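엔드비(Endby) 공용 작업장 방문기: 세탁물 꺼내기용 자작 로봇

6월에 엔드비의 공용 작업장을 방문했다. 회원제로 운영되는 목공·금속·전자 겸용 공간이고, 한쪽 구획에서 가사용 로봇을 제작하는 소모임이 활동한다. 프로젝트 이름은 Grevholm이다. 드럼세탁기에서 세탁물을 꺼내는 동작 하나를 목표로 한다. 세탁, 건조, 개기는 범위에 들어 있지 않다. 방문 목적은 우리 작업장에서 계획 중인 유사 제작에 참고할 자료를 얻는 것이었고, 아래는 현장 메모를 정리한 것이다. 메모가 부족한 항목은 그대로 비워 두었다.

작업장 위치와 구획

건물은 옛 인쇄소를 개조한 2층 구조다. 1층에 목공 기계와 용접 구획이 있고 2층에 전자 작업대가 있다. 로봇 구획은 1층 안쪽, 급수와 배수가 되는 벽을 따라 배치되어 있다. 세탁기를 실제로 돌려야 하므로 선택지가 그곳밖에 없었다고 한다. 바닥은 콘크리트이고 배수구 쪽으로 경사가 있다. 이 경사 때문에 이동식 베이스의 수평을 맞추는 데 시간이 걸렸고, 결국 바퀴를 들어 올리고 조절 발 네 개로 지지하는 방식으로 바꾸었다. 조절 발은 기성품이다.

전원은 세탁기와 로봇을 별도 회로로 분리했다. 누전차단기도 각각이다. 처음에는 한 회로에 물렸는데, 세탁기가 탈수에 들어갈 때 제어 컴퓨터가 재부팅되는 일이 반복되었다고 한다. 원인이 전압 강하인지 노이즈인지는 끝까지 확인하지 않았다. 회로를 나눈 뒤 증상이 사라져 조사를 중단했다는 설명이었다. 우리 쪽에서도 같은 문제가 생길 가능성이 있으므로 배선 단계에서 미리 나누는 편이 낫다.

구획 경계는 바닥에 붙인 테이프로 표시되어 있고, 팔이 동작하는 동안에는 테이프 안으로 들어가지 않는 것이 규칙이다. 비상정지 버튼은 세 곳에 있다. 입구 쪽 기둥, 조작용 책상, 로봇 본체. 기둥의 버튼은 회원 총회 이후에 추가된 것으로, 로봇과 무관한 회원도 누를 수 있는 위치라는 조건이 붙었다.

기구부

팔은 중고로 구입한 것이고, 설치대와 손목 이후의 부품 일부를 작업장에서 제작했다. 설치대는 알루미늄 프로파일로 짰으며 높이는 세탁기 투입구에 맞추어 여러 차례 변경했다. 현재 높이는 접근 각도를 기준으로 정한 값이다. 팔이 투입구 정면에서 수평으로 들어가면 드럼 뒤쪽 바닥에 손끝이 닿지 않고, 너무 위에서 내려오면 손목이 고무 패킹 위쪽에 걸린다. 두 조건 사이의 여유가 작아서 설치대를 조금만 옮겨도 동작을 다시 맞추어야 한다. 바닥에 위치 결정용 핀을 박은 것도 이 때문이다.

손가락 형상은 세 번째 판이라고 들었다. 첫 판은 넓은 판 모양이었는데 천을 눌러 잡는 힘은 충분했으나 드럼 안벽과 천 사이로 들어가지 못했다. 두 번째 판은 끝을 얇게 만들었더니 드럼의 배수 구멍에 끝이 걸리는 경우가 있었다. 현재 판은 끝의 폭을 배수 구멍보다 크게 하고 두께만 줄였다. 치수 도면은 받았으나 구멍 지름이 세탁기마다 다르므로 그대로 쓸 수는 없다. 모서리는 손으로 다듬는다. 날이 남으면 얇은 옷감의 올이 뜯긴다.

손목 쪽 케이블은 처음에 바깥으로 늘어뜨렸다가 유리문에 걸려 커넥터가 빠진 적이 있다. 지금은 팔을 따라 고정하고 손목 관절 부분에만 여유 고리를 두었다. 고리의 크기는 관절을 양 끝까지 돌려 보고 정했다. 커넥터에는 이탈 방지용 클립을 추가했다.

투입구 작업

로봇 쪽에서 가장 많은 시간을 들인 것은 잡는 동작이 아니라 투입구 주변의 간섭이라고 했다. 드럼세탁기의 문은 열려 있는 동안에도 작업 공간을 차지한다. 유리가 볼록해서 문짝의 두께가 실제로는 상당하고, 충돌 모델에 평판으로 넣으면 계획된 경로가 유리를 스친다. 이 팀은 열린 문을 두께가 있는 원통 조각으로 근사했다. 경로 계획 시간은 늘었지만 접촉 횟수는 줄었다고 한다. 횟수 기록은 보지 못했다.

투명한 유리는 깊이 센서에도 문제가 된다. 유리 너머의 표면이 거리값으로 들어오거나 값이 아예 비는 영역이 생긴다. 해결책은 단순하다. 문의 위치를 측정하지 않고, 문을 항상 끝까지 연 상태를 전제로 고정된 형상을 배치한다. 문이 덜 열려 있으면 시작하지 않는다. 덜 열림 여부는 사람이 확인한다.

고무 패킹은 반대로 접촉을 허용하는 부품으로 분류되어 있다. 눌러도 되지만 밀면서 당기면 안 된다. 당길 때 손가락 바깥면이 패킹 안쪽 홈에 걸리면 패킹이 뒤집히고, 그 상태로 문을 닫으면 물이 샌다. 그래서 빼내는 경로는 중심축 쪽으로 먼저 이동한 뒤 바깥으로 나오는 두 구간으로 나뉘어 있다.

참관한 회차의 시험용 세탁물에는 노란 천과 검은 천이 섞여 있었다. 엉킨 천을 한 번에 하나씩 분리하는 것은 현 단계의 목표가 아니며, 딸려 나오는 것은 그대로 바구니로 옮긴다. 분리는 다음 단계로 미루었다. 드럼 내부가 어두워서 검은 천의 윤곽은 카메라 영상에서 거의 구분되지 않는다. 조명을 손목에 달아 본 적이 있으나 드럼 안벽의 반사가 심해 떼어 냈다고 한다. 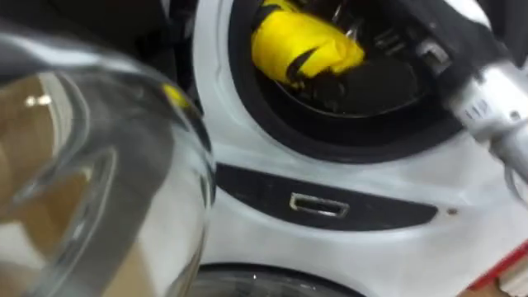
제어와 기록

조작 방식은 두 가지다. 하나는 사람이 조종기를 잡고 움직이는 원격 조작이고, 다른 하나는 기록된 동작을 학습시킨 정책으로 실행하는 것이다. 내가 있는 동안에는 대부분 원격 조작이었다. 조종기는 Drestville라는 이름의 자체 제작품으로, 3D 프린터로 뽑은 관절 틀에 각도 센서를 넣은 구조다. 팔과 관절 배치가 같아서 별도의 역기구학 계산 없이 각도를 그대로 전달한다. 손잡이의 방아쇠가 그리퍼 개폐에 대응한다.

조종기를 직접 잡아 보았다. 힘이 되돌아오지 않으므로 손가락이 천을 물었는지 드럼 벽을 밀고 있는지 손으로는 알 수 없다. 화면의 모터 전류 표시를 보고 판단해야 하는데, 표시가 화면 구석에 있어 시선이 자주 옮겨 간다. 이 점을 이야기하자 전류가 기준값을 넘으면 경고음이 나는 기능이 이미 있으나 다른 회원의 항의로 꺼 두었다는 답을 들었다. 진동 모터를 손잡이에 넣는 안이 검토 중이다.

기록은 회차 단위로 한다. 지금까지 모은 회차는 598이고, 그중 300을 학습에 사용했다. 나머지가 제외된 이유는 여러 가지다. 시작 자세가 규정과 다른 것, 카메라 노출이 맞지 않는 것, 중간에 사람이 손을 댄 것, 세탁물이 드럼에 남았는데도 종료된 것. 제외 사유는 회차마다 한 줄로 적혀 있고, 이 표기가 비교적 성실하게 유지되고 있었다. 다만 사유의 분류 기준이 중간에 한 번 바뀌어 앞부분과 뒷부분을 합산하기 어렵다.

카메라는 위쪽과 손목에 각각 설치되어 있다. 빠르게 움직일 때 그리퍼가 흐려지는 문제가 있으며, 셔터 시간을 줄이면 드럼 안이 더 어두워진다. 현재 설정은 둘 사이의 절충이다. 팀은 속도를 낮추는 쪽을 선호하지만, 느린 동작으로 학습시킨 정책은 더 느려진다는 의견도 있어 정리되지 않았다.

자동 실행

오후 3시에 자동 실행을 참관했다. 첫 번째 시도에서는 손가락이 천을 집었으나 패킹을 지나기 전에 놓쳤다. 두 번째 시도에서는 꺼내는 데까지 성공했고 바구니 가장자리에 일부가 걸렸다. 그 뒤는 조명 조건을 바꾸며 진행했는데, 창 쪽 블라인드를 열자 결과가 눈에 띄게 나빠졌다. 유리문에 비치는 빛이 달라지기 때문이라는 것이 팀의 추정이다. 검증은 하지 않았다.

성공 기준은 드럼이 비는 것이다. 바구니 밖에 떨어진 것은 별도 항목으로 기록한다. 기준을 나눈 덕분에 꺼내는 동작과 놓는 동작의 문제를 따로 볼 수 있다. 양말처럼 작은 것이 드럼 위쪽 안벽에 붙어 있는 경우는 아직 해결되지 않았고, 그때는 사람이 드럼을 손으로 한 번 돌린 뒤 다시 시작한다. 이 개입은 실패로 집계된다.

수분의 영향도 물어보았다. 젖은 천은 무겁고 늘어지며, 마른 천에서 맞춘 파지력으로는 미끄러진다. 팀은 마른 천과 탈수 직후의 천을 구분하여 기록하고 있으나 정책에는 구분 없이 넣는다. 그리퍼의 방수는 손목 위까지만 얇은 덮개로 처리했다. 덮개는 소모품이고 교체 주기는 정해져 있지 않다.

부품과 비용

팔 가격은 공개하지 않는 조건으로 들었으므로 적지 않는다. 체결 부품과 프로파일은 Baranauskienė라는 지역 철물점에서 구입한다. 소량 절단을 해 주고 절단면 정리까지 포함되어 있어 온라인 주문보다 편하다고 한다. 볼트는 M5로 통일했다. 이전에는 M4와 M5가 섞여 있었는데, 설치대를 분해할 때마다 공구를 바꾸어야 했다. 여분은 100개들이 상자로 비치한다.

프린트 부품의 재질은 PETG다. PLA로 만든 손가락은 건조기 옆에 두었다가 휘었다. 접촉면에는 실리콘 패드를 붙이며 접착제는 두 종류를 시험 중이다. 제품명은 메모하지 못했다.

세탁기는 회원이 기증한 것으로, 문 걸림 부품을 제외하면 개조하지 않았다. 문 걸림 쪽도 전기적으로는 순정 상태다. 개조 없는 기기에서 동작해야 한다는 것이 프로젝트의 초기 조건이기 때문에 드럼 내부에 표식을 붙이는 안은 기각되었다.

우리 쪽에 적용할 사항

회로 분리는 그대로 따른다. 바닥 핀도 채택한다. 우리 바닥은 목재이므로 핀 대신 강판을 깔고 거기에 구멍을 내는 방법을 검토한다. 문을 원통 조각으로 근사하는 모델은 파일을 받아 왔고, 우리 세탁기의 문 지름에 맞추어 수정하면 된다. 문 두께는 새로 재야 한다.

손가락은 배수 구멍 지름을 먼저 재고 설계한다. 케이블은 처음부터 팔을 따라 고정한다. 기록 양식은 제외 사유 항목을 포함하되 분류를 시작 전에 확정한다. 블라인드 문제는 우리 작업장이 지하라 해당 사항이 적지만, 천장 조명이 유리에 비치는지는 확인이 필요하다.

받지 못한 자료는 전류 기준값의 근거와 접촉 횟수 기록이다. 둘 다 메일로 요청했다.

방문 안내

공개 참관은 한 달에 2회 열리고 사전 신청이 필요하다. 로봇 구획은 안내자와 함께만 들어갈 수 있다. 촬영은 허용되나 다른 회원의 작업물은 제외다. 2층으로 올라가는 계단은 좁고 승강기는 없다. 주차는 건물 뒤편 공터를 쓰는데 용접 구획의 자재 반입 시간과 겹치면 이용할 수 없으므로 신청할 때 도착 시각을 적어 달라고 한다. 앞치마와 보안경은 입구에서 빌려주며, 끈이 달린 옷은 기계 구획에 들어가기 전에 정리하도록 되어 있다.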